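Ngân Phí
Packing floor, mostly nights. Opinions mine, obviously.

So Kenell is getting "assisted handling" by May. We got the slides. 18 of them, and the word "people" shows up on the last one, next to the parking info.

For anyone new: we pack seasonal and novelty stuff for Fumeo. Shiny, round, printed all over, and the customer sends it back if there's one scuff on the face.

The claim from Rastard is that their system learns from human grips, so the skill "stays in the building." Fine. Whose skill, and does it stay on anybody's paycheck?

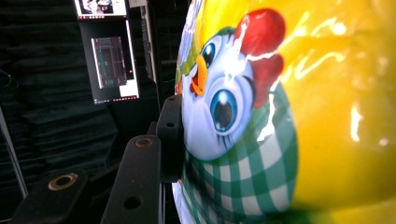 Because the pay scale has a handling grade. You get it after 139 shifts. If the grip lives in a file, I'd like to hear what happens to the grade. I asked. I was told it's "a conversation for a later phase."

Also asked what counts as a good pick. Answer: the item got from A to B. Did anyone check the print afterward? "That would be quality's area." Quality is two people, and one of them is on leave.

I'm not against machines. The strapping machine at Kanaan saved my shoulders and I'd marry it. But that one came in, did one dumb thing all day, and the four of us who used to do it got moved to jobs we'd picked ourselves. In writing, before it was switched on.
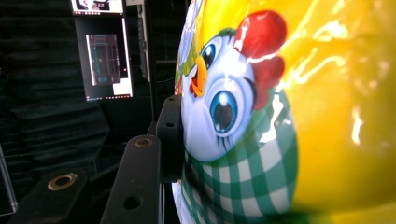
Last edited 2019-02-16

Someone replied that a curved glossy surface is "basically solved." OK. Come do 364 of them on a Friday night with the lights bouncing off every one and tell me where the top is.

What changes first is never the headcount, by the way. It's the talk. Suddenly you're not a packer, you're a "demonstrator." Same shoes, same break room, and now there's a target for demonstrations. Ours is 183 a week on top of normal work.

And if you're slow that week it's not because the carton size changed again. It's your "data quality."

What I want is boring. The grade protected on paper. The demo hours paid as their own hours. Somebody from the floor in the room when they decide what a good pick is.

Will post if they answer. Last time it took them until the next contract.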